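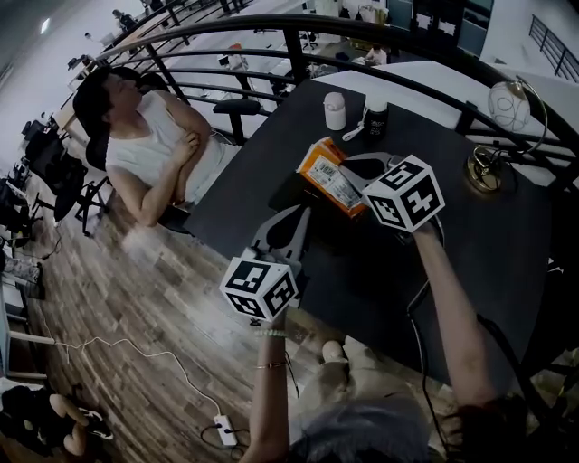
第六讲 用手持夹爪采集操作示教数据

讲义修订日期：2021-04-23
前置内容：第二讲（刚体位姿与坐标变换）、第四讲（相机标定）、第五讲（行为克隆的基本形式）

6.1 本讲范围

第五讲给出的行为克隆假定已有一个由观测和动作组成的数据集，对数据从哪里来没有讨论。本讲讨论这一部分：由人手持夹爪直接完成任务，同时记录图像、夹爪位姿和开合量，再离线转换成策略可以使用的训练样本。

与遥操作相比，手持采集时现场没有机械臂，操作者直接感受接触力，动作速度接近日常操作。代价有几项。其一，夹爪位姿要靠外部或自身的视觉手段恢复，精度低于机械臂编码器。其二，人手可以到达的姿态未必在目标机械臂的工作空间之内。其三，训练和部署时画面中的内容不同，采集时有操作者的手臂和身体，部署时有连杆。后面各节围绕这几项展开。

本讲只涉及桌面双手任务，物体为刚体或近似刚体的小件。移动底座、柔性物体和长时序任务放在第九讲。

6.2 符号与坐标系

记左右夹爪的末端坐标系为 L 和 R，头部相机坐标系为 H，桌面坐标系为 T，夹爪上相机的坐标系为 CL 和 CR。从坐标系 A 到坐标系 B 的变换写作 X(B,A)，即把 A 中的坐标变到 B 中。时刻 t 的左夹爪位姿写作 X(T,L;t)，余类推。

末端坐标系的原点取两指完全闭合时指垫接触面的中心，z 轴指向指尖方向，x 轴沿开合方向，y 轴由右手法则确定。两只夹爪采用相同约定，不做镜像。往届作业中有人对左夹爪做了镜像，结果左手坐标系混入数据，旋转矩阵的行列式为负，训练时没有报错，直到部署才发现手腕转向相反。导入数据后的第一项检查就是行列式的符号。

桌面坐标系 T 在每次布置开始时重新建立。同一次布置内，T 视为固定。桌子被碰动以后，该次布置作废，重新建立 T，已录片段保留，但要归入不同的布置编号。

开合量 g 取两指垫间距，单位为米，完全闭合时为零。夹持物体时 g 不为零，因此不能用 g 是否为零判断抓取是否成功，只能用 g 的变化率和目标宽度共同判断。

6.3 标记块与位姿恢复

每只夹爪的上方装一个立方体标记块，表面贴有黑白基准标记。立方体的作用是在夹爪转动时尽可能保证有面朝向头部相机。设第 k 个面的坐标系为 F(k)，出厂时标定得到 X(L,F(k))，则

X(H,L) = X(H,F(k)) · X(F(k),L)

其中 X(H,F(k)) 由角点检测和透视 n 点求解得到。多个面同时可见时，不要对各面求得的位姿取平均，应当把全部角点放到同一个最小化问题中，求一个统一的 X(H,L)，残差为各角点的重投影误差。

单个平面标记存在已知的二义性：当标记正对相机或距离较远时，两个不同的旋转会得到相近的重投影误差，解在相邻帧之间跳变。两个面同时可见时二义性基本消失。单面可见时的处理办法如下：保留两个候选解，与上一帧的旋转比较，取角距离较小者，并把该帧的置信标志置为低。连续低置信帧超过阈值的片段，在 6.8 节的检查中单独列出。

头部相机随人的头部运动，X(T,H;t) 并非常量。有两种做法。第一种，在桌面上放置固定的基准标记，只要该标记与夹爪标记同时出现在头部画面里，就可以逐帧求出 X(T,H)。第二种，用夹爪相机自身的画面做视觉惯性定位，直接得到夹爪相对于环境的位姿，头部画面只作为观测使用。第一种实现简单，受遮挡影响大；第二种对遮挡不敏感，但在白墙和纯色桌面前容易丢失跟踪。

课程代码 Flostach 把两种做法合并处理：以第二种得到的轨迹为初值，以第一种得到的稀疏观测为约束，做一次离线的位姿图优化。优化变量为各关键帧的 X(T,L)、X(T,R) 和 X(T,H)。三类残差分别为相邻帧相对运动残差、夹爪标记重投影残差、桌面标记重投影残差。后两类残差使用稳健核函数，否则单个误检就足以把整段轨迹拉偏。

优化只在片段内部进行。跨片段共享的量只有标定参数和桌面标记在 T 中的位置。

6.4 相机与时间

每只夹爪上有一台广角相机，朝向指尖。广角镜头的边缘畸变较大，标定时标定板必须覆盖到四角，只在画面中央采集标定图像会使边缘的重投影误差明显偏大，而中央的误差看不出问题。标定模型选鱼眼模型，不要用针孔加径向畸变的模型硬拟合。

指垫在画面中的位置相对固定，这一点可以用来做夹爪相机的日常检查：取不同日期的两帧，开合量相同，指垫轮廓应当重合。若不重合，说明相机支架松动，需要重新标定。

三路画面来自独立的时钟，必须对齐。采集时按以下顺序处理。

一、开始录制后，让同步屏依次出现在 3 台相机的画面中，屏上滚动显示编码后的时间。

二、离线解码，对每台相机拟合一个线性时钟模型：真实时间 = a · 相机时间 + b。a 反映时钟漂移，b 反映起始偏移。

三、录制结束前再拍一次同步屏，用于估计 a。只在开头拍一次时，a 无法估计，长时间录制的尾部会出现偏移。

四、以左夹爪画面的时间为基准，对另外两路和开合量进行插值。图像取最近帧，位姿的平移部分用线性插值，旋转部分用球面线性插值。

对齐是否正确可以用一个动作粗查：双手各执夹爪，两只夹爪轻轻相碰一次，两路惯性数据应在同一时刻出现尖峰。这项检查也安排在每次录制开头。

曝光需要固定。自动曝光会在夹爪靠近深色桌面时把画面提亮，策略可能把亮度当成距离的线索。白平衡同样固定。室内有窗时，上午和下午要各采集一部分，日光变化留给数据本身去覆盖。

6.5 场地与布置

桌面任务对场地的要求不高，普通办公环境即可，不需要搭建封闭棚。背景里有人走动、有椅子和其他桌子，对训练是有利的，策略不应依赖固定背景。但有几点需要控制。

桌面高度应使操作者坐着时肩部放松。过高时双肘外展，夹爪的姿态集中在一个很窄的范围里；过低时夹爪长时间朝下，标记块的顶面正对头部相机，恰好落在 6.3 节所述的二义区域。

线缆沿桌子外侧走，不横过桌面中部。黑色线缆在深色桌面上难以察觉，夹爪勾住线缆后会连带拖动其他物体，而画面上看不出拖动的原因，这样的片段应当丢弃。

反光物体允许出现，但不要放在操作区正后方。球形灯罩、光滑金属底座等会在夹爪相机中形成随位姿变化的高光，视觉惯性定位的特征点容易落在高光上。检查办法是在特征点叠加图里看特征是否随相机运动在物体表面滑动。

桌面物体分为三类，登记时分别填写。

目标物：任务要移动或改变状态的物体，例如带标签的小包装、瓶子。

干扰物：与任务无关，但位置在片段之间可以变化的物体。

固定物：一次布置中位置不变的物体，例如台灯、标记牌。

固定物和桌面标记的相对位置必须在布置开始时记录。干扰物只记录种类，不记录位置，位置可从图像中恢复，不作为输入。
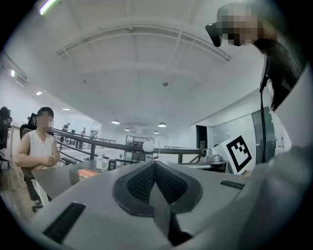 夹爪相机的视野很宽，桌面标记牌要立起一定角度，使它在夹爪抬起时也能被看到。平放的标记在夹爪接近水平时投影过扁，角点检测不稳定。牌子的底部用胶固定，轻碰不倒。倾角本身不需要精确，由初始标定片段求出。

操作者以外的人可以留在桌边，但手臂不要伸进操作区。旁人伸手扶正物体后继续录制，会产生物体自行移动的假象，行为克隆对这类片段没有任何区分能力。需要扶正时，先结束当前片段。

出现在画面中的人，应事先取得其书面同意，人脸在入库前做像素化处理。处理要在位姿恢复之后进行，若先处理再恢复，被像素化的区域可能被误检出特征点。入库的只有处理后的图像，原始图像在检查通过后删除。

6.6 任务定义

任务定义要写成可以判定的形式。下面是课程实验使用的任务卡格式，以 Rodby 任务组中的一张为例。

任务名：双手移交
初始条件：目标物在桌面中部，标签面向上；双手夹爪张开，位于桌子近侧边缘上方
过程：右夹爪夹起目标物，移交给左夹爪，左夹爪将其放到桌面左侧
结束条件：目标物静止于桌面左侧区域，标签面向上，两只夹爪均张开并离开物体
判为失败：移交中落下；放下后标签面向下；任一夹爪推动了固定物
判为无效：初始条件不满足；旁人介入；标记块长时间被遮挡

失败和无效是两个不同的类别。失败片段是任务条件成立但没有完成，保留并打上标签，可用于训练成功检测器。无效片段是数据本身不可用，不入库。现场判定由操作者口头给出，录音留存，离线复核时可以改判，改判要写明理由。

任务卡中不规定夹取的具体部位和路径。规定过细会使所有示教集中在一条轨迹附近，策略偏离后没有可参考的样本。但同一张卡内不应出现两种互斥的顺序，例如一部分片段由右手先夹，另一部分由左手先夹。均方误差损失下，策略会输出两者的平均，两只手都伸出一半。若确实需要两种顺序，应拆成两张卡，或在训练时使用能够表示多峰分布的策略，参见第七讲。

初始状态的覆盖比片段数量更重要。每段开始前，目标物的位置和朝向都要改变。人随手摆放的位置往往集中在惯用手一侧，朝向大多与桌边平行。Keter 工具会在录制前给出一个随机位置和朝向的提示，操作者按提示大致摆放即可，不必对准，偏差本身也是分布的一部分。

6.7 单次录制流程

1. 检查夹爪标记块的固定螺丝、指垫是否松动、相机镜头是否有指印。镜头用镜头布擦，不用衣角。

2. 戴好头部相机，坐到操作位，低头看桌面中部。在预览中确认桌面标记和双手的标记块可以同时出现在画面里。头带在录制期间不再调整。

3. 启动三路录制，拍同步屏，两只夹爪轻碰一次。

4. 录制标定片段：双手夹爪各绕桌面标记缓慢移动一圈，途中改变俯仰。动作要慢，运动模糊会直接进入初值。

5. 夹爪完全张开，完全闭合，重复若干次，用于确定开合量的零点和上限。

6. 按任务卡开始录制各片段。每段开头静止片刻，结尾同样静止片刻，自动切分依赖这两处静止。

7. 片段之间恢复布置时，先放下夹爪再用手摆放。用夹爪摆放物体会被切分程序误认为一个片段。

8. 全部片段完成后，再拍同步屏，停止录制，填写登记表。

操作动作方面有几条要求。夹爪接近物体时不要突然减速后长时间停顿，停顿段的观测几乎不变而动作接近零，策略在此处容易停住不动。头部不要有意跟随夹爪大幅转动，正常注视即可。双手交叉会造成标记块互相遮挡，任务本身不需要时应避免。失手后如果能够自然补救，就继续完成，补救片段对闭环控制有用；如果需要重新摆放，则结束该段。

手持夹爪有一定重量，手腕疲劳以后动作幅度变小，轨迹抖动增加。连续录制的时间由操作者自行掌握，休息不计入片段，休息后不必重拍同步屏，只要录制没有中断。

6.8 切分与质量检查

切分程序以两只夹爪的速度同时低于阈值为候选边界，再由口头判定的录音对齐确认。自动边界前后各留一小段，由复核者手工裁剪到静止段的末尾和开头。裁剪过紧会去掉启动阶段，策略学不到如何从静止起步；裁剪过松则引入大量零动作样本。

检查按固定顺序进行，前一项不通过时不再做后一项。

时间检查：各路帧间隔是否均匀，有无丢帧，轻碰尖峰是否对齐。

几何检查：旋转矩阵行列式为正；两只夹爪末端之间的最小距离不小于夹爪外形允许的值；末端不低于桌面。最后一条最有效，位姿整体倾斜时，夹爪到达桌面的时刻高度会出现负值。

重投影检查：把恢复出的末端坐标轴叠加到头部画面中播放，目视坐标轴是否贴在指尖上。平均误差合格而局部漂移的片段，只有这种方法能够发现。

可达性检查：把末端轨迹送入目标机械臂的逆运动学，检查关节限位、奇异和两臂碰撞。该项依赖部署时基座的安装位置，换一种安装就要重新计算，因此结果作为标签保存，不据此删除数据。

语义检查：结束条件是否满足，任务卡与画面是否一致。由未参与该次录制的人完成。

课程数据集 Arroyo 按上述流程建立。原始切分得到 2914 个片段，通过前四项中的前三项以及语义检查，并且在课程机械臂安装方式下可达的有 1387 个。其余片段的损失主要来自可达性和低置信位姿。可达性造成的损失集中在靠近操作者身体一侧：人的肘部可以收到身侧，课程用的机械臂在这一区域接近折叠极限。布置时把操作区向桌子中部移动，可以减少这类损失，代价是手臂伸展后标记块的投影变小。

6.9 转换为训练样本

观测包括左右夹爪图像、两只夹爪的相对位姿 X(L,R;t) 和两个开合量。头部图像默认不输入策略，部署时没有相同高度和运动方式的相机。需要头部视角的同学可以自行打开选项，但要处理画面中操作者手臂的问题。

动作采用相对表示。设预测步长为 n，则左夹爪在时刻 t 的动作序列为

X(L;t,t+i) = X(T,L;t) 的逆 · X(T,L;t+i)，i 取 1 到 n

即未来各时刻的末端位姿在当前末端坐标系中的表示。这样做使样本与桌面坐标系 T 无关，不同布置可以混合训练，T 的整体误差也会抵消。T 只在几何检查中使用。应注意，相对表示只能抵消恒定误差，不能抵消漂移。

双手任务若只使用各自的相对动作，两手之间的位置关系便没有显式约束，移交时误差会累积。所以观测中保留 X(L,R;t)。旋转用旋转矩阵的前两列表示，避免四元数的正负二义和欧拉角的不连续。

延迟需要单独处理。采集时图像与位姿已经对齐，而部署时图像到达策略、策略计算、指令执行各有延迟。处理办法是在部署端测得总延迟，丢弃动作序列开头已经过期的部分。不要在训练数据中人为平移时间，延迟随硬件变化，写进数据后就无法更换。

归一化参数只从训练集计算，并与模型权重一起保存。平移、旋转和开合量分别归一化，混在一起会使数值较小的开合量在损失中几乎不起作用。

6.10 数据划分

划分的单位是布置，不是片段。同一次布置内的片段共用光照、桌面物体和操作者，若随机按片段划分，验证误差会低于实际水平，且随着训练持续下降，看不出过拟合。

Arroyo 中留出 92 个片段作为测试集，来自训练中没有出现过的布置。测试集只用于期末报告，平时调参使用验证集。验证集由各组从训练部分自行划出，划分所用的布置编号要写在报告里。

离线误差与闭环成功率之间的关系较弱。动作误差较小的模型可能在接触前的最后一小段偏差较大，而这一段在总误差中占的权重很小。建议把误差按阶段分别统计：接近、闭合、移交、放置、撤离。阶段边界可由开合量的变化率自动得到。

6.11 登记表与实验安排

每次录制填写一张登记表，字段如下。

布置编号
任务卡名称与版本
左右夹爪编号及对应标定文件
头部相机编号及对应标定文件
操作者代号，惯用手
目标物、干扰物、固定物清单
照明情况（灯具开关状态，有无日光）
桌面标记牌位置是否变动
异常说明

标定文件必须写文件的校验值，不写“最新版”。夹爪左右编号以机身标注为准，不以当次由哪只手持握为准。异常说明不得留空，没有异常时写“无”。

实验分两次进行。第一次完成标定、同步和一个完整布置的录制，提交登记表和重投影叠加视频。第二次完成切分、检查和转换，提交转换后的样本以及各项检查的剔除清单。两次实验之间可以预约设备补录，补录的片段使用新的布置编号。

本讲义的代码与 Flostach 当前版本对应，9月开课前会统一更新接口。在此之前，位姿图优化模块的参数名以代码仓库中的说明为准。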